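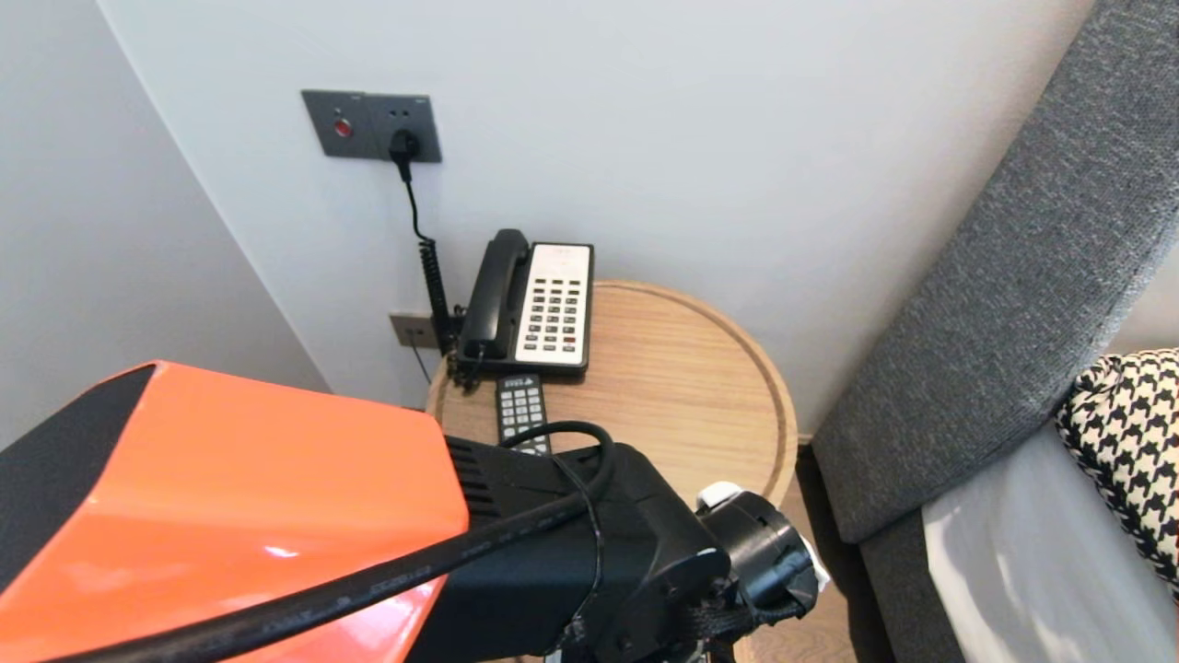

Can you buy a pen at the Cutum factory, or only look?
The front counter sells finished pens and a few seconds, and visitors on the tour get first pick of the seconds.

I went to the open day in Annan on May 16, 2026. The tour starts at the bar stock racks, where titanium and brass rods are cut to length. From there you walk along 9 lathes. Each barrel is turned, drilled and threaded on one machine, then goes into a tumbler overnight.

The bolt slot is milled in a second room. Our guide passed around a rejected barrel with the slot cut too wide, and you could feel the bolt rattle.

Cutum made 2,100 pens last year and wants to reach 3,000. The clips come from Trarnine, an outside shop, and everything else is done in the building.

I bought a Pradel in brass with a small scratch near the tip. Refills are standard size. Parking is behind the building, and the next open day is in September.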